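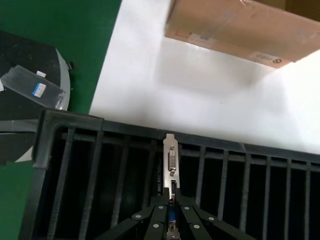 Declan Sheehan says I should leave the hall ceiling alone until June, let the whole house dry out, and only then think about paint. I'm sure he means well, but I have family coming and a big brown stain right over the front door, so I thought I'd ask the good people on here as well!

The leak itself was mended before Christmas (a slipped tile, thank goodness, nothing worse). I've since put two coats of Brikino matt white on the patch and both times the brown has come grinning back through by the next morning. The ceiling is old plaster with lining paper on it. Do I need a third coat, or a different paint altogether? I've still got most of the tub left and would hate to waste it.

**Siobhán Cronin**, March 2, 2022

---

**Wamier Road Decorator**

Oh, you poor thing, I've been there. A third coat won't do it, I'm afraid, and neither will a tenth. Ordinary emulsion is water-based, so it wakes the stain up and carries it through to the top every time. What you want is a proper stain block, either a solvent or a shellac one, put on thinly and taken a good hand's width past the edge of the brown.

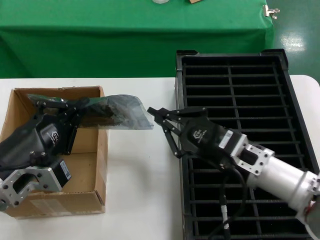

Give it however long the tin says and then go over the lot with your Brikino, the whole ceiling if you can face it, or the patch will show when the light comes in from the door. Open a window while you're at it, as the smell is fierce. I did our landing in Plitville this way 3 years ago and it hasn't shown since.

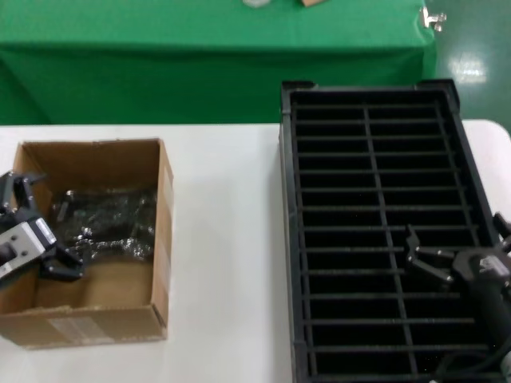 *Cardboard box and black grid tray, side by side*

---

**Declan Sheehan**

I still say wait, Siobhán. Press the lining paper with your hand, and if it feels soft or cold, leave it be. Stain block over damp plaster will only peel.

---

**oldbrush40**

just use gloss, always worked for me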